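Notes on hand-held teaching, part two

Posted by Urmas Grigaitė on Apr 27, 2018

14 comments | 9 shares

The first part covered teleoperation, and most of the mail I got was about the latency figures. Those stand. This part covers the other method we used at Lapiņa, where the person holds the gripper directly and there is no arm in the loop until playback.

The task is the same as before: pick a small part off a flat white surface, move it, set it down, let go. With the leader-follower setup, an operator needed a few hours before the demonstrations were usable. With the hand-held tool, Sadia Yousafzai recorded usable ones in her first session. She had never driven the arm. I don't think this says much about Sadia or the arm. A person already knows how to move a hand to a part, and the tool mostly leaves that knowledge alone.

What the tool does not leave alone is the wrist. People roll their wrists in ways our arm can't follow. Of the 200 demonstrations in the first batch, 87 contained at least one pose the arm could not reach or could reach only by passing close to a joint limit. We threw those out at first. Later we kept the portion before the bad pose and cut the rest, which recovered a fair amount of approach data but very little placement data. The bad poses cluster at the placement end, where people turn the part to look at it.

We tried a mechanical fix, a stop that limited roll. Everyone hated it and the demonstrations got slower. The fix we kept was a tone. Flutix, our recording software, runs the inverse kinematics while the person is moving and beeps when the pose is out of range. After ten minutes people stop hearing it as an error and just steer around it.
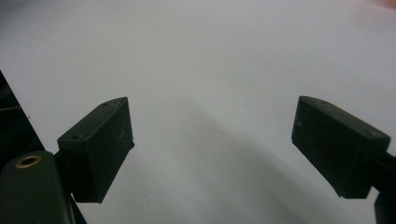 Finger geometry matters more than I gave it credit for in the first part. The pads on the hand tool and the pads on the arm have to be the same part, from the same print, mounted at the same angle. For a while they weren't. We had revised the pads on the arm and left the old ones on the tool, on the theory that a small difference in pad length would be absorbed by calibration. It was absorbed for the approach and not for the grasp. The arm closed slightly high on every part, held the tall ones, and dropped the flat ones. I spent two days in the controller before Sadia put the two pads side by side on a desk.

Release is the other weak point. A person opening the tool does it gradually and often lifts before the fingers are fully apart. On the arm, that turns into a drag. We now ask people to open, wait, and then lift. The wait can be short. What matters is that the opening and the lift show up as separate events in the log, so that they can be segmented without guessing.

A few practical items, in no order:

Record the empty passes. We have demonstrations where the person approaches the surface, opens and closes on nothing, and backs off. They looked like waste and I deleted the first ones. They are useful for checking the width sensor and for finding drift in the tracking, and they take seconds to make.

Lighting over a white surface should be fixed and written down. Shadows from the tool move with the tool, and a policy trained under one lamp position will happily treat the shadow as information. We moved one lamp in April and lost a day to it.

Do not let one person record everything. The dataset now stands at 1,354 demonstrations from seven people, and the playback success rate on held-out parts improved more from adding the last two people than from doubling the count from the first five. I would like a cleaner experiment on this before I put a number on it.

Check the zero on the finger encoder at the start of each session. Ours can be off by up to 7 counts after the tool has been stored closed. It resets if you cycle it open and shut a few times – the log should show this, and if it doesn't, stop and do it again.

As for which method to use, I still reach for teleoperation when the task involves contact forces the arm has to manage, such as the insertion job at Skoltora. The operator there is working through the real arm, with its real stiffness, and the data reflects that. For picking and placing on an open surface, I use the hand tool.

The Berkau parts are next. They are thin and they slide, and I expect the pads will need another revision. Both sets this time.

14 comments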